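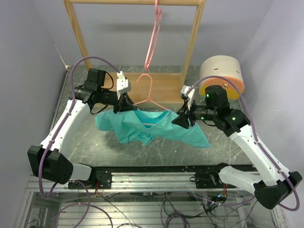
Pre-Purchase Walkthrough: Two-Arm Hanging Station

Site: Prundunau garment care, back workroom
Filled in by: Teresa Urbańczyk
Read and answered by: Ewan Stubbs (budget)
Day of walkthrough: Wednesday, first shift

Marks used: OK = fine as it stands. FIX = needs work before we sign for a second station. BUY = needs a line in the December budget. ASK = waiting on the supplier.

Ewan, I know you wanted one page. I had a wonderful morning with this thing and it shows. The money is all in section 5 if you're in a hurry.

1. Arms and mounts

1.1 Base mounts tight to the front rail, both sides -- OK
Checked with the torque wrench, then leaned on each one with the power off. No play. The grooved aluminum rail is a joy, by the way. We can slide a mount over without drilling anything, so a second station could be set up for wider garments like coats.

1.2 Forearm screws present and seated -- OK
Went over both forearms with a flashlight.

1.3 Reach of both arms to the middle of the table -- OK
They work from opposite sides and meet over the garment with room to spare. I ran a shirt, a knit top and a child's jacket. The jacket was slow but it went on the hanger!

1.4 Guard or marked line on the operator side -- FIX
We have tape on the floor and a sign. That was all right for a trial with two trained people. For daily use I want a proper light curtain.
Ewan: Agreed, and it goes in as part of the station price, so it can't be cut later.

2. Grippers

2.1 Fingertips free of burrs and rough spots -- OK
Ran a nylon stocking over every edge. No snags.

2.2 Grip force set for thin cloth -- OK
The lower setting holds a knit without marking it. I'd keep that as the house default and raise it only for denim.

2.3 Spare fingers on the shelf -- BUY
We have none. Tosora sells them in sets of 3, and I'd like one set for each station. Fingers are what will wear first, and a worn pair stops the whole job.
Ewan: What does a station do while it waits for fingers?
Teresa: It sits there, and we go back to hanging by hand.
Ewan: Two sets, then.

3. Cables and wiring

3.1 Purple cables tied along the forearms -- OK
The ties are holding. Leave the big loops at the elbow and over the wrist alone, please. They look untidy, but the arm needs that slack when it folds in, and I'd hate for a helpful person to pull them snug.

3.2 Cable clear of the garment at full reach -- OK
Moved each arm slowly through its whole range. Nothing dragged over the cloth.

3.3 Wiring below the front rail covered -- FIX
The red and orange wires by the left base hang in the open, and so does the red bundle by the right one. A loose sleeve or an apron string could catch there. I want a hinged cover across the front that one person can open.

3.4 Loose cable on the lower platform sorted and labeled -- FIX
There's a coil of purple down there and a good tangle of dark wires toward the right. Half a day's work, mostly labeling. I'm happy to do it myself.

3.5 Emergency stop reachable from both ends -- ASK
One button at present. It cuts both arms at once (tried it 13 times, clean stop each time), but a person standing at the far end has to walk to it. Gebreyes are checking whether a second button can go on the same circuit.
Ewan: No second station until we have that answer in writing.

4. Table, rack and hangers

4.1 Table surface smooth, nothing to catch cloth -- OK
The gray-green top is a pleasure to work with. Pale clothes show up well against it, and even the teal top had a clear outline.

4.2 Rack stable when loaded -- OK
Wood, slanted posts, a good wide shelf at the bottom. I filled the rail and bumped it with my hip. Didn't walk.

4.3 Hangers all one type -- BUY
This matters more than I expected. The thin pink ones slip in through a neckline nicely, and both arms can manage them. Our old mixed hangers were hopeless, with every shoulder a different slope. If we go ahead, we need one pattern for the whole room. Funitz quoted for 400 to begin with.
Ewan: Can the old ones go to the front counter?
Teresa: Yes! They're fine for people.

4.4 Items stored on the table clear of the arms -- FIX
The round container with the orange and yellow front sits at the back right, close to where the right arm works. I'd move it to a side shelf and keep the tabletop for clothes.

5. Budget lines from this walkthrough

Light curtain, included in station price
Spare fingers, two sets
Hinged front cover, made locally, $597 quoted
Hangers, first order
Second stop button, price to come from Gebreyes
Labels and cable ties, from petty cash

Training isn't on the list. I'd plan on over a week for each new operator, most of it spent learning how to lay the garment down so the neckline is easy to find. That's paid time and should be in the plan somewhere.

Ewan: Put it under wages and I'll carry it. Send me the cover drawing and the Gebreyes reply when you have them. Items 1.4, 3.3 and 3.5 have to be closed before I take the second station to the owners.

Teresa: Cover drawing is on your desk. I'll recheck section 3 once the platform is tidied.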